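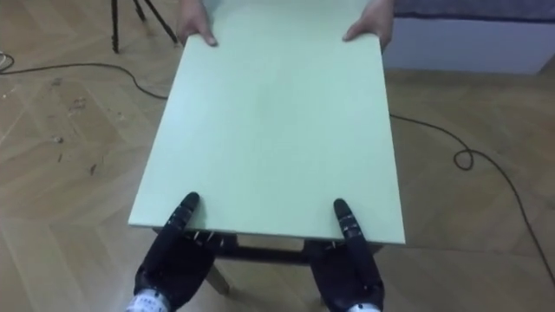

Engelbrecht Moves Stillance Furniture Line to New Larura Showroom

LARURA – Furniture maker Engelbrecht will open a showroom for its Stillance line in July, the company announced. The store takes over the former Plikine building and will carry 99 items, including desks, benches and tables for small homes.

The showroom has two floors. Living room and bedroom pieces will be on the first, with kitchen and dining on the second. A repair counter at the rear entrance will take in chairs and drawers bought at any Engelbrecht store in the past seven years.
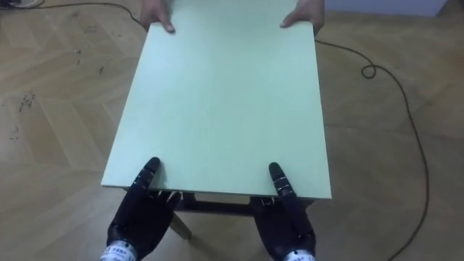 Eight full-time jobs will be added at the site, four of them in delivery. Hiring is under way.

"We outgrew the old store some time ago," said Darlene MacLeod, general manager. "Customers were asking for parking and for a place to sit down and compare chairs. Now they will have both."

Marloes Coppens, who designed the Stillance line, will give a short talk at 4 p.m. on opening day. Admission is free.

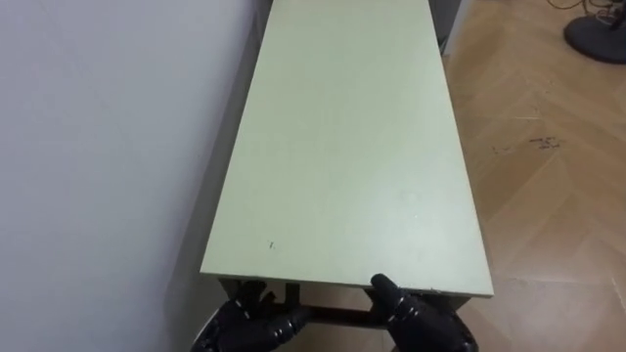

A tabletop in a pale, slightly greenish cream.

Store hours will be 8 a.m. to 7 p.m. Delivery orders placed at the old store will be filled as scheduled.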